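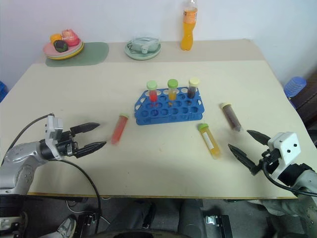 Gripper fingers are the cheapest thing to swap on a two-arm bench setup and they change the results more than any controller setting I've tried! I spent most of April going back and forth between the Dorus pointed fingers and the Vodau serrated ones, and test tubes turned out to be my favorite way to compare them. Capped tubes with colored liquid in a blue plastic rack work great: you can tell red from dark brown on a small monitor, and a tube lying diagonally on a beige table is a properly awkward pick.

A few tips from 300 picks:

Grab below the cap. Pointed fingers love to slide up and catch the rim, and then the tube swings.

Serrated fingers hold better on bare plastic but chew up paper labels. Put the label strip near the bottom, or turn it away from the fingers.

Stick the rack down with putty. I left mine free at first and it crept a little with every insert (Anong Limsakul spotted this in my logs before I did).

Tie the arm cables back with a soft strap and leave slack for the wrist – a tight cable tugs just as you line up with the hole.

Close slowly. I dropped the speed to 13 on the Zumier controller and lost 46 fewer tubes over the next round.

Next up are the Yimyam silicone pads, which Surachet Phetsri swears by for glass.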